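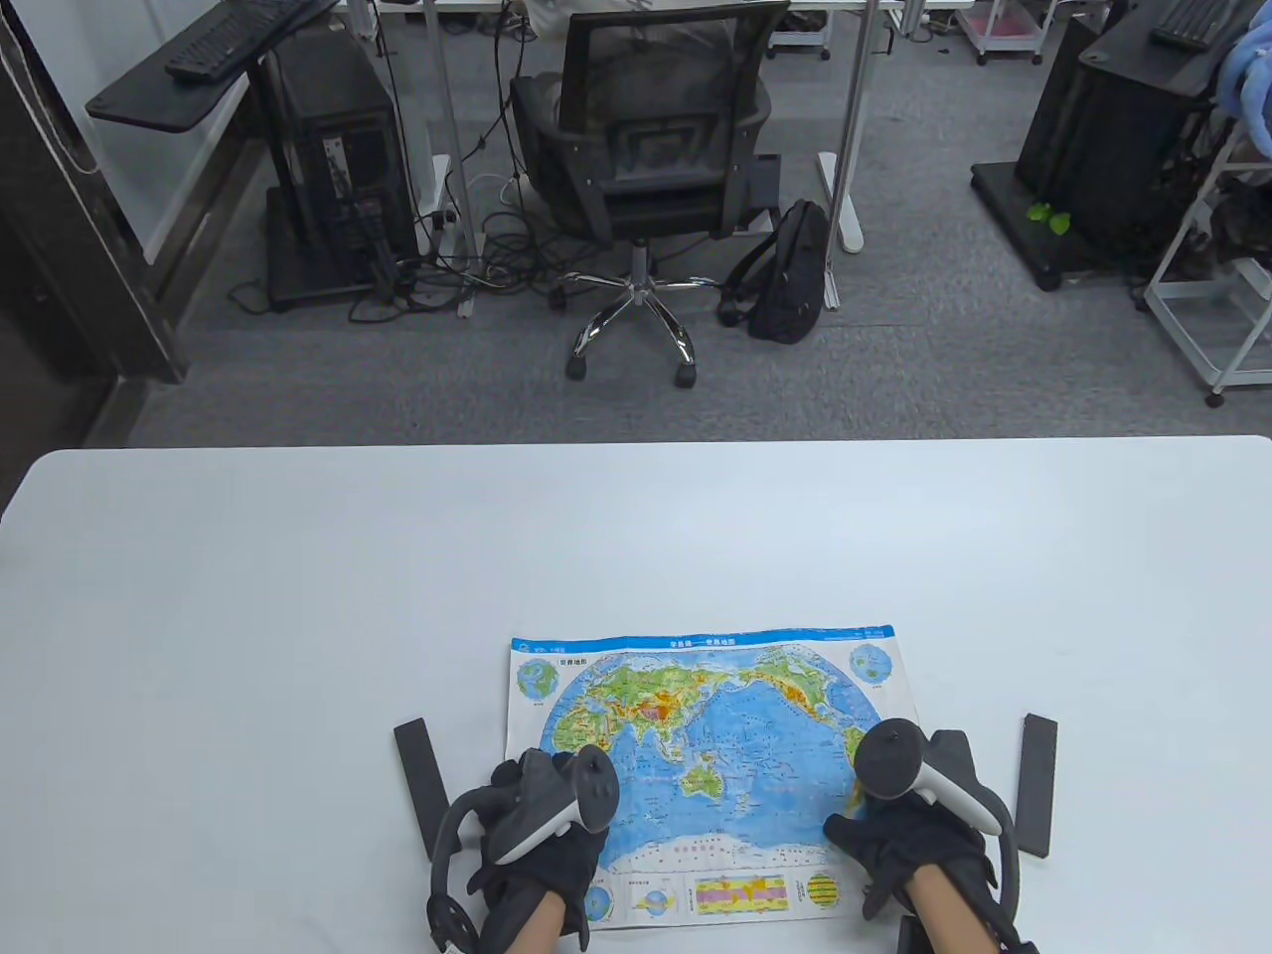
Half past nine and I'm only just home, so this will be scrappy. The left arm ran away from us again! I was on the controllers, doing the map job (fold it, flatten it, unfold it, on and on), and all was well until after lunch, when the left wrist on the Clesgate arm started lagging behind me. A tiny bit at first. Then it stopped dead, thought about it, and caught up all in one go and swung right off to the side. Léonie hit the stop button before I'd even opened my mouth, bless her. No harm done apart from my nerves and a small tear near the fold.

Iraklis went through the log and found a gap of 260 milliseconds where nothing from my left hand got through, and then the whole lot landed together. The arm should just hold still when that happens. We set that limit ourselves back in January! Pin-yu thinks the last update quietly put it back to the old number, and I've a horrible feeling she's right, as I was the one who clicked yes to it.

So we've lost the afternoon's runs, and we're stuck on 995 until it's sorted. Sotiris wants the speed turned right down and someone on the button the whole time, which is fair enough, though it makes for a very dull morning for whoever gets the button. Probably me. Must ring Hsin-yi before eight about the spare cable, and take some tape in for the map.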